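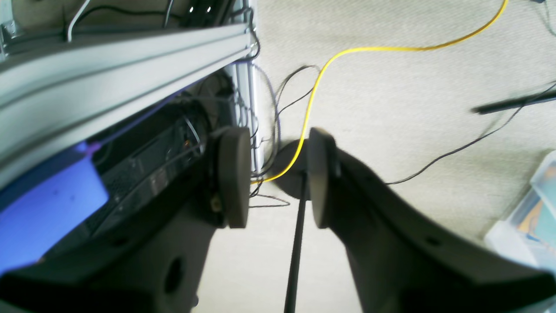 Gripper fault on the Bresau arm: what we found

The small arm in the Bresau lab is back in use as of Monday, at reduced speed. It had been locked out since the middle of November after the gripper dropped a part and then closed again on its own with a technician's hand within reach. Sibusiso Lekota was at the bench and pulled back in time. He was not hurt, but the event was logged as a near miss and the arm stayed off until we could explain both halves of it.

The drop came first. The gripper was holding a Flirkum valve body when the controller lost contact with the fingers for 57 milliseconds. The fingers are supposed to hold their last position when that happens. On this firmware they go slack instead, and the part fell to the floor. When contact came back, the controller still had a close command waiting and sent it. By then Sibusiso had reached in to look at the pads.

We first suspected the pads, then the finger joints. Both fingers were taken off, checked and put back with the same screws at the same torque. Nothing was worn. The pads lined up evenly with no part between them.

The cause was in the wiring. The signal lead to the wrist had been routed with too little slack, and at full reach it pulled on its connector. Hovland, who supplied the arm, looked at our logs and found 255 short dropouts over the past 3000 cycles. Almost all were too brief to notice. The controller had recorded every one as a warning, and our alert settings only pass along errors.

Changes made so far:

The wrist lead has been replaced with a longer one and clamped at 2 points.

A lost connection now stops the arm and clears any waiting command. It needs a manual reset at the panel.

Communication warnings go to the shift inbox. Expect up to a day's delay until the mail rule is sorted out.

Cables on the floor near the shelving are still to be dealt with. Please don't move them yourself, even if they are in your way — several are live, and the labels don't match the drawing. Stistora is due to fit a raised cable tray along that side, and the drawing will be corrected at the same time.

Anyone who runs the arm should read the updated lockout sheet before their next shift and sign the copy in the binder. The main point is an old one. If the gripper drops something, press the stop and wait for the panel to show the drives are off before reaching in. A gripper that has gone slack may still have power to it.

If you have seen the same kind of drop on the other arms, even once, send Sibusiso the time and the program name. He is going back through the warning logs for all of them.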